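Old tabletops get a second life at Mondley workshop

April 11, 2020

Print this page
E-mail this to a friend

A tired set of tables is being brought back to life in Mondley, and the results so far are a treat for anyone who loves a good bit of wood grain!

The Ulter joinery shop has taken on 40 tabletops from the old reading rooms at Wora, which were cleared out in November. Many had spent years under sticky plastic covers, and few people remembered what was underneath.

Sipho Pretorius, who is leading the work, said the first three tops came up far better than he had dared hope. "You take the cover off, you clean it, you give it a light sand, and there are these lovely long waves running right across," he said. "I keep calling people over to look."

The team has decided against stain or gloss. Each top gets a clear matt finish and the small marks of everyday use are being left alone - a scuff or a dark speck is part of the table's story, Mr Pretorius reckons, and sanding it out would only thin the surface.

Seven tops are now finished and will go back on their original legs, with new feet supplied by Gündoğdu. The pale colour should brighten up the rooms no end.

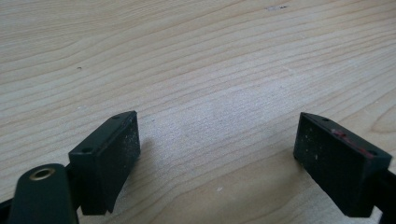
Can a matt finish cope with hot mugs and spilt tea? It copes well with a quick spill if you wipe it up, but a hot mug needs a mat under it.

The remaining tops will be worked on in small batches. Offcuts and spare legs are being kept for repairs, and anyone with a table from the same rooms - a few were sold off years ago - is warmly invited to get in touch with the workshop.

Print this page
E-mail this to a friend

Recent items
Wora reading rooms: new opening hours
Ulter joinery shop takes on two apprentices
Mondley footbridge repairs finished
Seed swap moves to the church hall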